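February 26, 2020

Still not buying the Leltar yield

I got three emails last month asking why I haven't written anything about Leltar, so fine. I've read the white paper twice, I put a small amount of my own money in to see how the thing works, and I still don't get where the interest comes from.

The pitch goes like this. You deposit coins with Lotar, the exchange. Lotar passes them to Leltar, the lending desk. Leltar pays you 7 percent a year, paid out in its own token, which you can trade for dollars on (guess where) Lotar. The same people sit on both sides of that arrangement, as far as I can tell from the terms of service, and the terms of service are the only place where anybody has written it down.

When I asked support who the borrowers are, I was told "institutional partners." I asked for the name of one. The ticket was closed.

I'm not saying it's a scam. I've been wrong before, and loudly. I told everyone at dinner that Trakley would fold inside a year and it's still going, with a nicer app than my bank has. But a bank has to tell me what it does with deposits, and somebody checks up on it. Leltar has a blog and a Telegram channel where you get muted for asking about reserves.

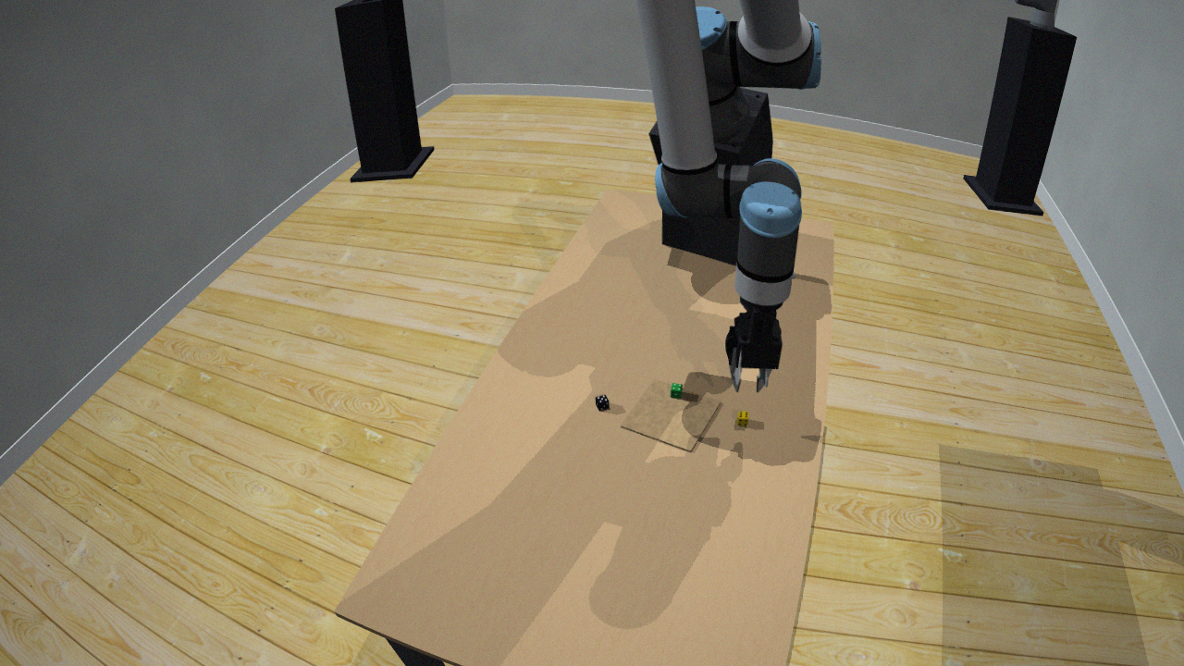
Eulalia Toledo writes that I'm being unfair, and that every lender keeps its client list private. She has had money in since May, has been paid on time every single month, and wants to know what more proof I could ask for.

Well, an audit. Being paid on time tells you the payments are going out. It doesn't tell you whether they come from loans or from the deposits of whoever signed up after you. I'd expect both kinds of company to pay on time right up until they stop.

The other thing that bugs me is the lockup. My test deposit was 125 dollars' worth, which I picked because I could stand to lose it. Getting it in took a few minutes. Getting it out means a 69 day wait, plus a fee of 5 dollars that shows up on the last screen and, as far as I could find, nowhere else. The help page calls this a "stability period." Stability for whom? If the price drops in week two I get to sit and watch.

Then there's Escobar, the custody outfit that supposedly holds the keys. "Insured custody" is on the front page of the Lotar site in large type. I went looking for the policy. What I found covers theft from Escobar's own cold storage, and coins that have been lent out aren't in cold storage, so I don't see how it does a thing for anyone collecting the yield. Maybe there's a second policy. If you've seen it, send it to me and I'll put up a correction.
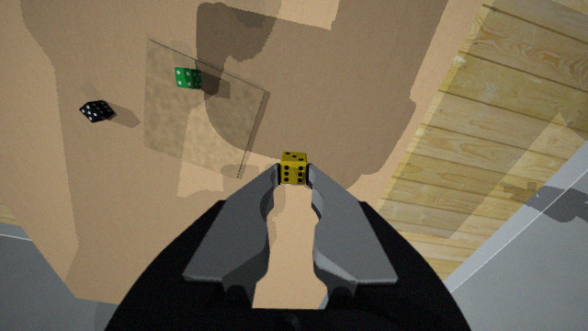 A small yellow die between two gray fingers, with two more dice on the table.

A few of you asked what I do with my own coins. Nothing clever. Most of them are on a hardware wallet in a drawer, earning zero, and I bought those with money I'd already decided to forget about. The Leltar deposit is in its waiting period. I'll post the withdrawal receipt when it clears, fee and all, and if it clears early I'll say that too.

Comments are open. Please don't paste referral codes, I delete them.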